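Speaker notes — dish textiles and drying in shared kitchens
Azlan Pangaribuan, 2025-09-26

Slide 1. Start with scope. Five office kitchens in the Flivusach building, one towel type, one wash contract. Domestic kitchens are out of scope. Say so early, it saves a question later.

Slide 2. Weight per area. A flat cotton towel dries from both faces only if air reaches both faces. Spread on a tabletop it has one open face. 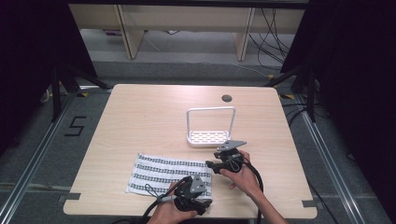 Madhu Kandpal objected at the January review that a flat towel still dries overnight if the heating is on, and that the notes should state room conditions before blaming the table. Accepted. Temperature and humidity are now on the backup slide.

Slide 3. Method. Each towel is weighed dry, wetted to a fixed mass, then weighed at intervals until the reading stops falling. The scale reads to one gram. Two rooms, same floor, windows shut. Mention the Pukska logger dropping out on the first run — that run is excluded from the plot.

Slide 4. Surfaces. Oiled wood and sealed wood behave differently under a damp cloth. We did not separate them in the first round. If asked, the second round does. 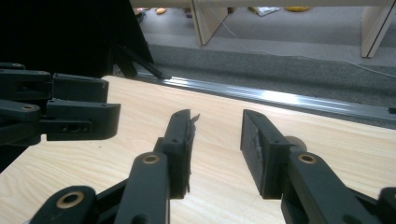

Slide 5. Wash cycle. The Esfahani contract runs at a spin of 800 rpm. The older machine at Trerkard runs at 700. Residual moisture at the end of the spin sets the starting point for everything on the next slide, so do not skip this one even if short of time.

Slide 6. Hanging. A fold holds water along the crease. Fewer layers, shorter drying time. Pause on the table here and let people read it. 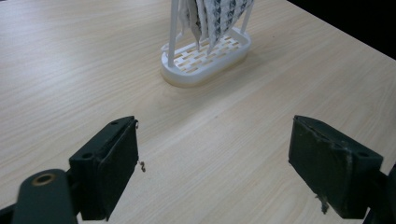 Slide 7. Cost. Replacement is driven by odor complaints more than by wear. Per-kitchen figures are in the handout. Do not read them aloud.

Slide 8. Open items: lint on the logger intake, linen blends, second floor. Questions.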